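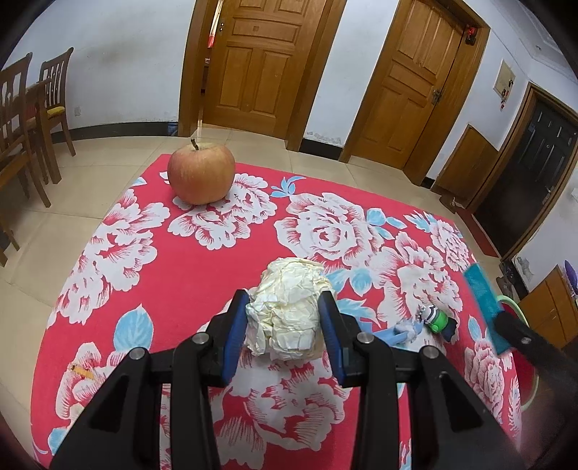
Last modified: Tuesday, 4:12 pm

Where does all the paper go? My project on waste paper at Grendov Hall

I picked this topic in July, mostly because I live in Grendov Hall and the recycling room on my floor was driving me crazy. Every week it was stuffed with pizza flyers and half-used notebooks, and I wanted to know how much of it really needed to be there. So I asked if I could sort it for 7 weeks, and the housing office said sure, as long as I wore gloves!

My method was pretty simple. Each week I emptied the paper bin, split everything into piles (printed one side, printed both sides, junk mail, packaging, other) and wrote the totals in a spreadsheet. I skipped cardboard boxes completely - they get picked up separately and I have no room to stack them.

In the end I sorted 2,400 sheets and pieces. The big surprise for me was that 1,692 of them had printing on one side only. I figured it would be maybe half. A lot of it was lecture slides, one slide per page, with huge blank margins.

I also tried making recycled sheets out of some of it, using a mold and deckle from the craft store on Desmet Street. My first batch fell apart because I didn't blend the pulp long enough. The second was better, kind of like egg carton, and you can write on it with a soft pencil (pens bleed like crazy).

Things I'd change: I started during summer session, so the hall was half full, and I'm pretty sure the fall numbers would look different. I also changed my mind about envelopes in week three and had to go back and fix the first two weeks.

Next I want to ask the print lab in Takia Library if double-sided could be the default setting. The spreadsheet is in the class folder if anyone wants it.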